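Black cloth behind the table, yes or no??
Posted October 6, 2021 by lintroller

First indoor fair for me is Mimcombe. Booth is 335 and for that you get a table, 4 feet of wall behind it and one outlet. Wall is an ugly tan divider thing so I want to cover it. Thinking black. I sell hand lotion and soap in plain metal bottles and my signs are all pastel.

Questions, quick because I have to order tonight:
- black or cream
- what fabric
- do wrinkles matter

Thanks in advance

salttub
Black. Always black. Hides the divider, hides the boxes under the table if you let it hang down. Cream shows every shoe print by lunch.

oldquilt
Disagree. Black eats light. Those halls are dim to begin with and you get one outlet. I did two seasons with black and my corner looked like a cave. Switched to a light gray and people started stopping. Not saying it was only the cloth but still.

salttub
So bring a lamp

oldquilt
I had a lamp. I had two lamps.

lintroller
ok so lamp either way. What about fabric. I was looking at the Tolance stuff, 100 percent polyester, comes 60 inches wide. Seller says "wrinkle free" which I have my doubts on

pinkshears
Have the Tolance. It is not wrinkle free. It's wrinkle less. Folds from the package were still there at closing time, I could see them from across the aisle. Color is good tho, real black, not that brownish one. Also it slides off everything so get clamps, more than you think you need. Tape did nothing for me.

salttub
Roll it on a tube when you pack. Don't fold. End of wrinkle problem

pinkshears
where do you get a tube that long

salttub
Carpet store. They throw them out

pinkshears
mine wouldn't give me one lol

doorprize
Steamer. Ten minutes in the parking lot if your car has the plug for it. I've never once ironed a backdrop and I'm not starting.

And I don't think shoppers look at wrinkles anyway. They look at the letters, then at the thing on the table. Big soft-color letters on black read fine even when the cloth behind is all rumpled, and one silver bottle set out by itself gets noticed more than a row of them. That's my whole theory of booths. 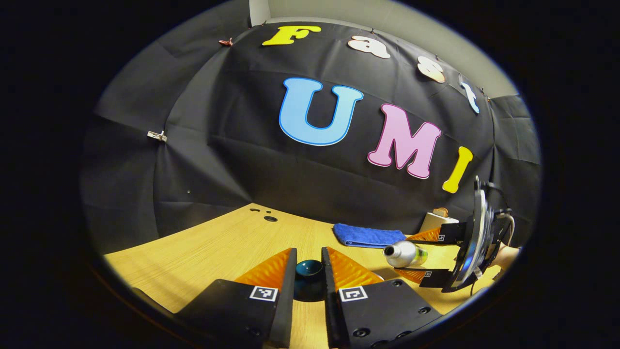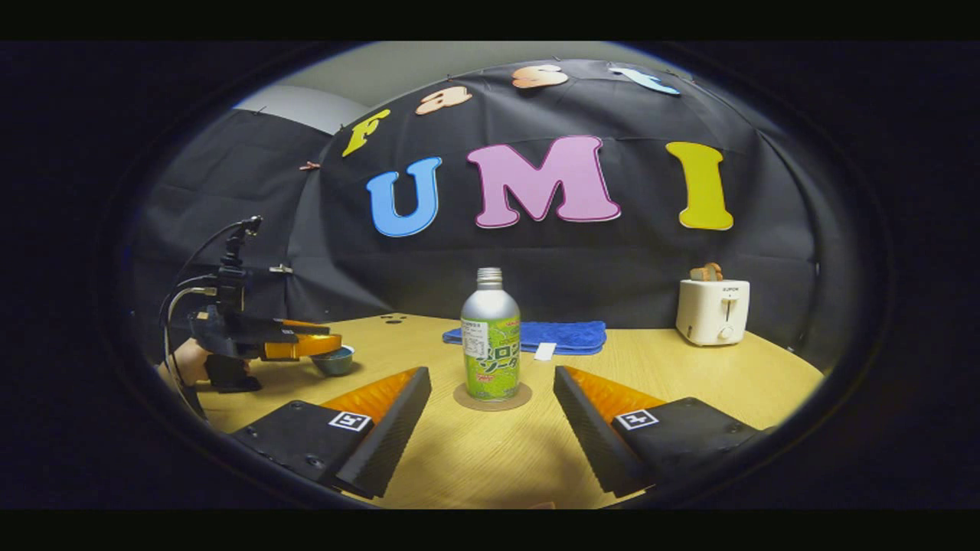 oldquilt: Not buying the one bottle theory. People at Mimcombe want to pick things up and smell them. Put out one and they think it's the last one, or that it's for show and they shouldn't touch. I put out plenty and leave a tester in front with the cap off. As for wrinkles, they may not stare at them but it adds up. Wrinkly cloth plus wobbly sign plus cash in a shoebox and suddenly your soap looks overpriced.

doorprize
What's wrong with a shoebox

oldquilt
Nothing if you're selling shoes

lintroller
Haha. I do use a shoebox. Ok how about letters then, foam board or felt? Mine are paper right now and they curl

pinkshears
Felt with a border in a second color. Pins right on and doesn't curl. Only downside is lint and cat hair. On black cloth you see EVERYTHING, your username will come in handy

salttub
Foam board. Felt sags

pinkshears
Not if you stiffen it. Watered down white glue, let it dry flat overnight. Mine from August are still fine

salttub
Too much work for a one day fair

doorprize
Whatever you pick keep the word short. I had my full business name up there and it ran off the end of my space. The booth next to me was Lapiņa, they had the one word, big, even got the little mark under the n. Could read it from the door.

lintroller
Mine is Cesura so that's six letters, should fit in 4 feet if I don't go nuts. People keep asking me what it means tho

oldquilt
Let them ask, that's a conversation. Measure it on the floor at home first. And leave the top few inches of cloth bare or the clamps will sit right on your letters, ask me how I know.

lintroller
Ok ordering the Tolance in black. Sorry oldquilt. Getting a steamer too and borrowing a second lamp from my sister. Felt letters if I get time, foam board if not. Will put out more than one bottle, plus a tester.

oldquilt
You'll be in gray by next spring

salttub
Does Mimcombe still make you haul everything up the back stairs? Skipped last year, knees

lintroller
the form says there's a freight elevator but you have to sign up for a slot and the early ones are gone already

salttub
That elevator was broken the last time I went. Bring a hand truck with the big wheels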